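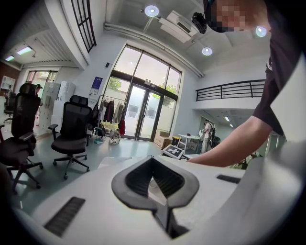 What Does a School Board Do?

Your teacher decides what happens in your classroom on most days. Your principal runs the building. But who decides when summer vacation starts, or whether a new school gets built? In most American towns, that is the job of the school board.

A school board is a group of adults who make the big decisions for all the public schools in one area. That area is called a school district. Some districts cover a whole city. Others cover several small towns and the farms between them.

Take the town of Udton. Its district has six schools, and two of them are in the next town over, Wulska. Children in both towns follow the same school calendar and the same rules about things like snow days, even if they never meet each other.

How do people get on the board?

In most places, voters choose them in an election. In Udton, a board member serves for four years and can then run again. Board members do not have to be teachers. A board might have a nurse, a farmer and a store owner on it. In some cities the mayor picks the members instead.

The board hires a person called the superintendent. The superintendent is in charge of the schools day to day and tells the board how things are going. Principals report to the superintendent or to someone in that office.
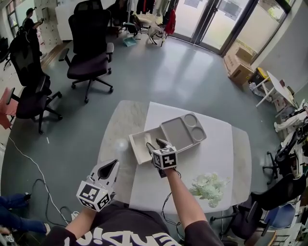
Where does the money for schools come from?

Most of it comes from taxes. Part is paid to the state, and part is paid by people who own homes and businesses nearby. A smaller share comes from the national government. Each year the board votes on a budget, a plan for how the money will be spent. Udton's last budget was 123 pages long. It listed pay for teachers and bus drivers, heating, library books and a new roof for Nyanda Elementary.

Can anyone go to a meeting?

School board meetings are usually open to the public. There is a list of things to talk about, called an agenda, and it is posted ahead of time so people can read it. Near the start there is often a time for visitors to speak. In Udton each speaker gets two minutes. Students may speak too. Last June a group of fourth graders asked for more shade on their playground, and the board voted to plant trees along the fence.

Some parts of a meeting are private. If the board needs to talk about one student or one worker, it does that behind closed doors.

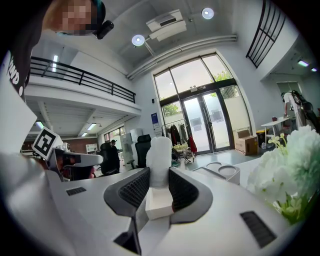 A white object held upright between two gripper fingers.

What happens when people disagree?

They talk, and then the board votes. The side with more votes wins. People who do not like a decision can write to the board or come back to the next meeting. When the next election comes, they can vote for someone else.

There are limits to what a board can do. State laws say how many days of school there must be and which subjects have to be taught. The board has to follow those laws.

Words to know

Agenda: a list of things to be talked about at a meeting.
Budget: a plan for spending money.
District: an area whose public schools are run together.
Superintendent: the person the board hires to run the schools.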